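Filed under: Support / Handheld Capture Kit
2 min read

Tritia Handheld Gripper - Frequently Asked Questions

What is in the kit?
Two hand-held grippers, each with a marker cube, a chest unit with a timer display, a sheet of marker tags and a charger.

Does the operator need a robot on site?
No. Demonstrations are recorded by hand and converted later in Kulton.

How long does one charge last?
Some 79 minutes of continuous recording. The chest unit can be charged between takes.

Can I use my own marker prints?
Only at the supplied size. Scaled prints cause pose errors - usually a constant offset along the approach axis.

The cube is lost in part of my recording. What now?
Keep at least one full face toward the head camera. Gaps under 27 frames are filled on import; longer gaps are flagged and must be trimmed.

Can other people be in the room?
Yes. Keep them out of reach of the task area.

Who answers technical questions?
Kelly Bramwell handles hardware. Jahangir Abeysekara handles Kulton import.

Subscribe to the Tritia newsletter for firmware notices.

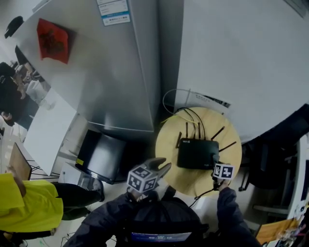 Gripper with marker cube in the left hand, marker tag in the right, at a table with a router.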